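Pre-session check, hand-held grippers, Drenudberg bench
Method: paired demos, put the brush in the holder. Checked by Venkatesh Kandasamy, Thursday

1. Finger pads tight, no wobble. OK. Left pad on unit 2 re-glued, again.
2. Linkage pivots move freely. OK, after some persuasion.
3. Clocks on both units agree within 9 ms. FAIL, then OK. Restarted unit 1, which sulked.
4. Table cover flat and taped. OK.
5. Free space on logging drive. OK for 30 demos. Whoever saved 1000 copies of the Elo calibration file, please come forward.
6. Start pose varied between demos. COMMENT: last month's policy learned one brush angle beautifully and no others. Move the brush.

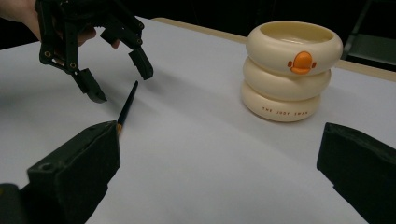
Item 6, start pose: brush on the table, fingers open, duck-face container at right.

7. Failed grasps kept and labeled. NO. Gowda's result depends on them, so stop deleting the embarrassing ones.
8. Hands clear before upload. OK.

Recheck 3 after lunch.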